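From: Lucie Cloutier
To: norach-bench list
Date: 17/12/2024
Subject: Re: Right arm drops its grip after long runs

Normand Doucette wrote:
> We had the right gripper open by itself again this morning, with the
> arm holding over the table. No command in the log. It let go of a
> basket from a hand's width up, so no harm done, but I have stopped
> running that arm with anyone standing at the front of the bench.
> Lise thinks it is the same fault you had in March. Is it? And did
> the new cable fix it or only hide it?
>
> Normand

Normand,

It sounds like the same one. Ours also opened with nothing in the log, and only on long runs. The new cable did not fix it. We fitted it in March, had a clean fortnight, and then the fault came back twice in one afternoon.

What we found in the end was the supply voltage at the wrist. The Nadix board resets if it dips, and when it comes back up it goes to its start position, and the start position is open. The reset is too quick for the main controller to notice, so you get no error. If you read the counter on the wrist board itself you will see it go up by one each time. Ask Aaliyah for the script, she has the version that works with the older boards.

The dips came when both arms moved together near full reach. Lorne put a meter on it and got them every time once he knew where to look. We had the two arms sharing one supply, as in the Hiebert drawing. Splitting them on to separate supplies stopped it. We have done 1,317 cycles since then with no reset on either side.

Two things to do before you run again:

Change the start position setting from "open" to "hold". It is setting 700 on the left arm and 750 on the right, don't ask me why they differ. After changing it, switch the arm off and on at the wall and check that the fingers stay where they were. On one of ours the setting did not save the first time.

Keep people back from the front until you have split the supplies. The hold setting keeps the fingers still but it does nothing for the wrist joint, which can still sag a little during a reset. Lorne had his hand under it when it did that. He was not hurt, but we filled in a report and you should do the same for yours, even though it was only a basket.

Gokelach have been told about the drawing. They asked for our counter readings and I would like to send yours along with them, if you can get them to me before you change anything.

Lucie

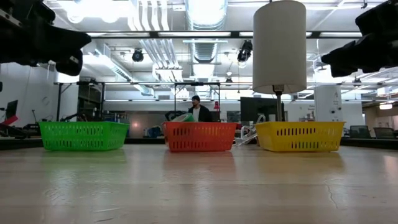
PS. If you do swap the supply, label the old one as suspect and keep it. Lise may want it for the report, and we threw ours out too early.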